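Waffle knit at home, session 2: fitting, smoothing and looking after it
Kanini Masanja, Juvstead evening sewing group
Notes to go with the November class

Last time we got as far as cutting, and a few of you went home with something that looked like a very large sock. Good, that's how a fitted cover looks before it goes on anything! These notes cover what we'll do with it next, plus the bits I gabbled through at the end when the lights were going off.

A quick word on the cloth first. We're all using waffle knit because it gives in both directions and it forgives a wonky seam. It has a little grid on it, and the grid is your best friend and your worst enemy. If the squares lean, everybody who comes to dinner will see them lean (well, I will). Drevasel still had the grey-green when I last rang, and they'll cut it for you if you ask for it by the Clesine pattern name. Please wash it before you cut. I know I said that in session one and I know two of you didn't.

Putting a cover on a curved back

Start at the top rail. Find the middle of the cover, find the middle of the chair, and get those two together before you pull anything down at all. Then work outwards, a bit to the left, a bit to the right, easing the knit round the curve with your fingertips. Don't haul it down from the hem. I did that on my very first one and ended up with all the stretch in one shoulder and a baggy seat, and I had to take the whole thing off and start again with a cup of tea.

When the back is sitting nicely, do the seat. You'll get creases where the back meets the seat and some of them will stay. A knit cover on a horseshoe back is never going to look like paint. What you're after is soft folds that sit in the same place on both sides.

Next, try the chair where it's going to live. Stand behind it, both hands on the top rail, and slide it in under the table. Look down at it from there, as that's the view you'll have of it most days. Is the hem clear of the floor? Does a bit of leg show on each side, and do you mind if it does? I rather like seeing a bit of painted leg peeping out, but it's your dining room.

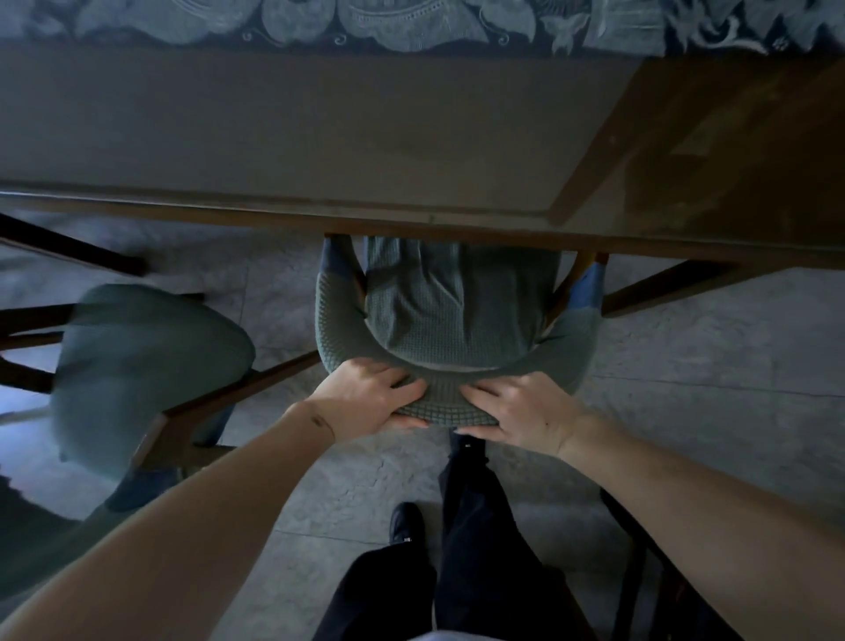

If the hem does drag, turn it up by hand with a loose stitch and leave the machine alone until you've sat on it for a week. Knits drop. My first set grew enough in a fortnight that I hemmed them all a second time, and I was not gracious about it.

Also, mind rough wood. Run your palm along the underside of the table edge, and round any arms or crosspieces, before you let the cover anywhere near them. One splinter will pull a loop in waffle knit that you'll be poking back through with a crochet hook for the rest of the evening.

Smoothing with flat hands

This is the part people rush. Whether it's a cover or a jumper you're fitting on a friend, the way to find out where the spare cloth has gone is to lay your hands on it and feel. Take your rings off. Spread your fingers, press gently, and let the knit slide a little under you. Fingertips on their own just make dents, and pinching makes those horrid little peaks that take ages to relax.

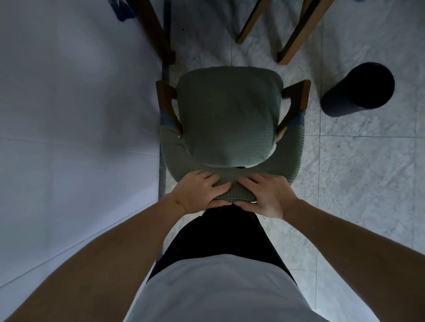

Two hands flat on green waffle knit, fingers spread, with a few soft folds gathering.

Go slowly and keep the pressure even on both sides. If a fold comes back in the same spot three times running, there's too much cloth there, so put a pin across it and carry on. Don't be tempted to take it in straight away. Do the other side first, then compare the two, and take out half of what you think you need. You can always go back for the rest.

Washing

Cool wash, inside out, no softener. Dry it flat over a couple of towels. Pegging it up by the hem gives you a frill, and no amount of steaming will get rid of it.

To bring next time

Your cover, pinned but not trimmed
Ballpoint needles (the Minja packet is fine, so is any other)
Long pins with heads you can see
A crochet hook if you've got one
Something to sit on your chair at home and test it, such as yourself

If you missed the cutting session, come at half past six and I'll catch you up before the others arrive.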